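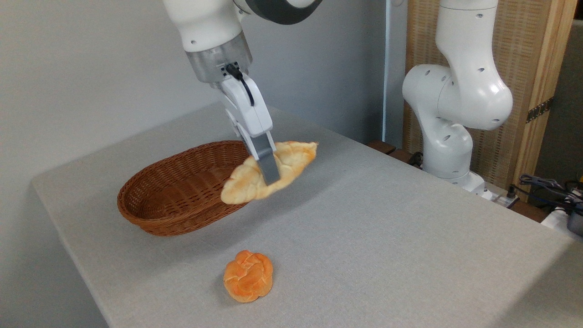 O que procura? Pesquisar

As cerimónias de prémios deviam voltar a mostrar os técnicos

Todos os anos, quando chega a altura dos prémios de cinema e televisão, a conversa é a mesma: a transmissão é longa demais, as audiências caem, é preciso cortar. E todos os anos o corte recai sobre as mesmas pessoas. A montagem, o som, a caracterização e a direção de arte passam para um bloco gravado à tarde, com a sala meio vazia, e à noite aparecem num resumo de poucos segundos entre um número musical e um intervalo.

Em agosto assisti à gala dos prémios Lema, em Tukville. Estavam anunciadas 22 categorias. Em direto foram entregues 12. As restantes ficaram para uma sessão às 16h, para a qual a maior parte dos atores nomeados nem sequer tinha chegado. Nyokabi Magesa ganhou o prémio de montagem nessa sessão. Agradeceu à sua assistente, à mãe e a um projecionista que lhe emprestava bobinas quando era estudante. Foi o melhor discurso do dia e na televisão ficou reduzido à primeira frase.

A organização defende-se com o relógio. É um argumento que merece ser verificado, e foi o que fiz com a gravação da noite. Os discursos de agradecimento, todos somados, ocuparam 46 minutos de uma transmissão de 3 horas. O resto foi apresentação, música, publicidade, piadas lidas no teleponto e pessoas a caminhar do lugar até ao palco. Se o problema é a duração, há muito por onde cortar antes de chegar a quem ganhou.

Percebo que um canal queira caras conhecidas. Paga pelos direitos e precisa de espectadores. Mas o espectador que fica até ao fim de uma gala destas gosta de cinema, e quem gosta de cinema tem curiosidade por saber como se faz. Uma categoria de som bem apresentada, com um excerto em que se ouve a cena antes e depois da mistura, prende mais a atenção do que dois atores a fingir que improvisam um diálogo.

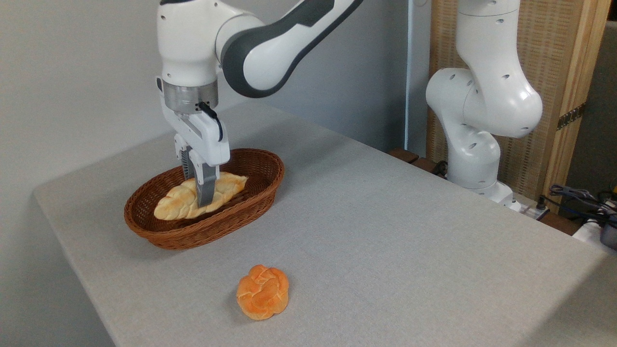 Pão entrançado num cesto de vime.

Lilian Ogola, que realizou a transmissão dos prémios Kerkitz durante vários anos, fazia isso mesmo. Cada categoria técnica tinha direito a um excerto comentado pelo próprio nomeado, gravado na sala de montagem ou no estúdio. Não eram peças caras. Lembro-me de uma sobre o filme "Kutton" em que o responsável pelos efeitos sonoros explicava como tinha feito o ruído de um barco a encostar ao cais. Continuo sem me lembrar de quem ganhou o prémio de melhor ator nesse ano.

Há também uma questão de justiça, que costuma ser tratada como assunto sindical e despachada depressa. Para um ator conhecido, a estatueta é mais uma linha na biografia. Para um diretor de som, pode ser a única vez na carreira em que o seu nome é dito em voz alta diante dos colegas e da família – e essa vez passa-se à tarde, sem câmaras em direto.

A solução não exige grande imaginação. Menos números musicais, menos apresentadores por categoria e uma ordem de entrega que misture prémios técnicos e de interpretação do princípio ao fim. Se ainda assim for preciso tirar categorias do direto, que se faça por rotação, incluindo as de representação. Gostava de ver qual seria a reação no ano em que calhasse ao melhor ator receber o prémio às quatro da tarde.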